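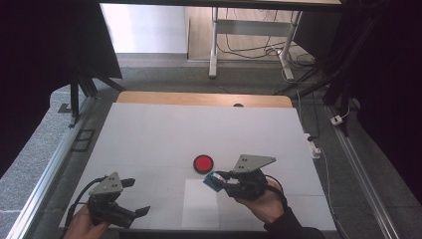 My sister swears the button came with the apartment. I say it was in the box from Konstantinidis, the junk shop on the corner, under 16 mismatched coasters and a fondue fork. Either way it's been living on the table since August, round and glossy and red, with a black rim, and neither of us has pressed it.

Well. She says she hasn't.

The blue cube is a different story, because I know exactly where the cube came from. I bought it for five dollars off a woman at the Skalstead flea market who told me it was the last piece of a game called Prerkura. I asked how you play and she said, "You put it next to the red one," and then she packed up her whole stall, at ten in the morning, with people still looking at the lamps!

So naturally I went home and put it next to the red one. Nothing. I moved it closer. Nothing. I had a sandwich (tuna, not great) and when I came back the cube was on the far side of the table, right by the edge, and my sister was in the shower singing, so it wasn't her.

I put it back. I sat there and stared at it until my eyes watered. It didn't budge, of course. Then the phone rang in the hall, a man from Zallmont wanting to know if I was happy with my windows, and I told him my windows were fine, and by the time I'd gotten rid of him the cube had gone over the edge and was sitting on the floor.

"It doesn't like the button," my sister said, in her towel, dripping all over everything.

"It's a cube," I said.

"Then press it."

I want you to know I had my finger out. I was this close! And the cube, down there by my foot, rolled over once, very slowly, the way a dog does when it wants you to leave the couch alone.

I picked it up and put it in my pocket. We ate dinner standing in the kitchen that night.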